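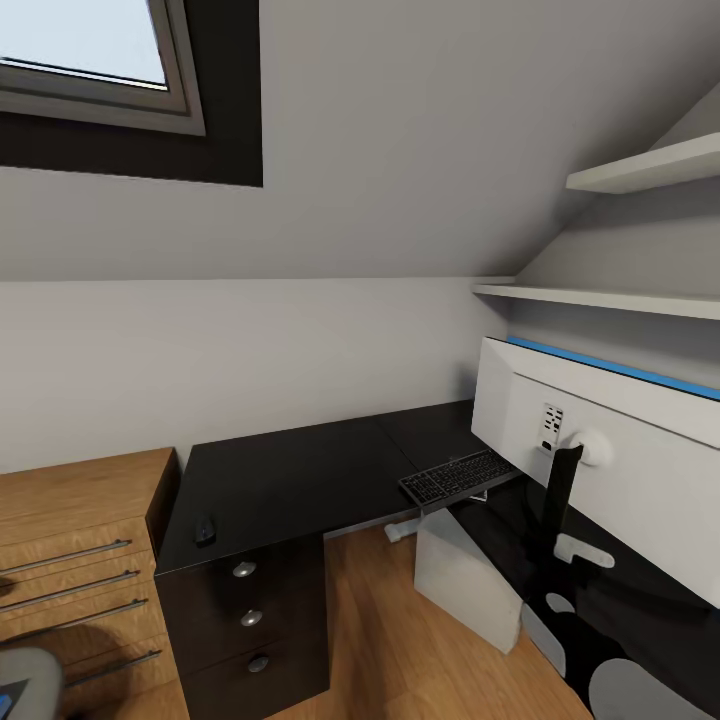
Tighten the wrist before you touch the software, Marta Dovhaniuk told me, and I wish I'd listened sooner.

By Endel Rathjen
June

I've been looking after the two-armed machine at Studau for six months now, and last week the right gripper started going slack on anything heavy. Monitors were the worst — you could hear it slipping. So off came the wrist cover, out came the little torque driver, and I found two screws I could turn with my fingers!

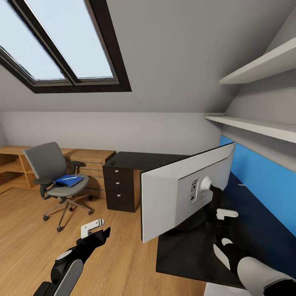

They're back in with a dab of thread lock (the blue stuff, not the red, or you'll never shift them again). Then I zeroed both arms and ran 200 slow open-and-close cycles while I had my tea. 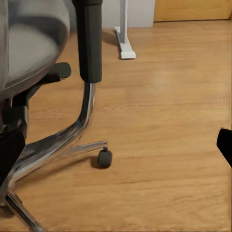 The finger pads are next on my list. Hirkance say they've got a softer set coming, and I'm dying to try them, though I'll keep the old ones in a drawer just in case. Wrist checks are monthly from now on — it's written on the wall chart in big letters. 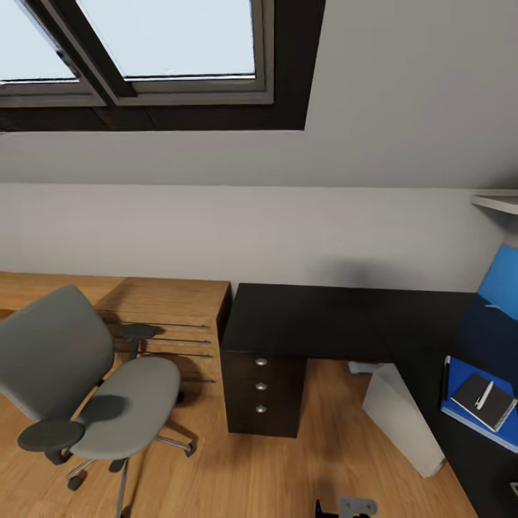

The attic desks at Studau, with the gripper at the bottom.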